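Stornden launches Usik hand-held gripper kit for recording two-handed household tasks

Bench kit lets operators demonstrate folding, sorting and tidying work without a robot arm in the room

February – Stornden has opened orders for Usik, a hand-held gripper kit for teams that train robots to do household and laundry work. The kit is sold as a matched pair, one gripper for each hand, with the cables, charging dock and recording software needed to start work on an ordinary table.

Usik replaces the company's earlier single-gripper kit, which stays on sale until stocks run out. Spare parts for the older model will be supplied for a further four years.

What the kit does

An operator holds one gripper in each hand and carries out a task in the usual way, opening and closing the fingers with a trigger. Each gripper records video from its own camera, together with finger opening and hand movement. The software lines up the two recordings and saves them as one session, which can then be used to train a robot arm fitted with the same fingers.

Because the fingers on the hand-held unit and the fingers on the robot are the same part, customers do not have to convert one shape of grip into another. Stornden supplies mounting plates for most common arms, and drawings for customers who prefer to make their own.

Changes from the earlier model

The main change is the move from one gripper to two. Customers using the earlier kit told the company that cloth was the hardest material to record with one hand. A towel or a bed sheet needs one corner held while another is moved, and operators were using their free hand to do it. Those recordings could not be used for training.

Each Usik gripper weighs 246 grams less than its predecessor. Most of the saving comes from a smaller housing and a lighter trigger. The finger pads can now be changed without tools, and the kit includes a spare set for each hand.

The software has also been rewritten. Sessions can be checked and marked as kept or rejected at the bench, and a session with a gap in either recording is flagged before it is saved.

Trial results

Stornden ran a trial of the kit with 34 operators, most of whom had not used a hand-held gripper before. They worked in pairs of shifts on four tasks: folding towels, pairing socks, loading a tray and closing storage boxes.

Towel folding took the longest to learn. Thick towels were harder than thin ones, as the pile hides the edge and the fingers can close on the top layer alone. Operators were taught to press down at the corner before closing the grip – a habit that most had picked up by the end of their first shift. The printed guide that comes with the kit now has a page on it.

Two problems were found and dealt with before release. The cable outlet was moved to keep the lead clear of the operator's wrist, and the trigger spring was softened after complaints of tired hands.

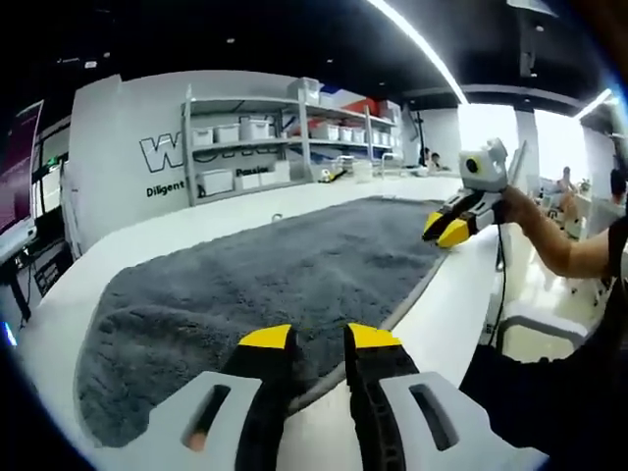
Hầu software plan

The recording software, Hầu, is included in the price and runs on a standard desktop computer. It works without an internet connection, and recordings stay on the customer's own machine unless they choose to move them. Updates are free for the first two years. After that, customers may pay for a yearly plan or carry on using the version they have.

Skarkelari on-site service

Customers who do not want to set up their own bench can book Skarkelari, the company's on-site service. A Stornden team brings the kits, sets out the tables and trains local staff. Bookings are for a minimum of four working days.

Price and availability

Usik is available to order now direct from Stornden, with prices supplied on request. Existing customers can return an earlier kit in working order for a discount on the new one. Schools and universities can borrow a kit for one term, subject to a deposit.

About Stornden

Stornden designs and builds grippers, finger pads and recording tools for robot training. It sells to research groups, appliance makers and commercial laundries.

Press enquiries, loan units and further pictures: Stornden press office.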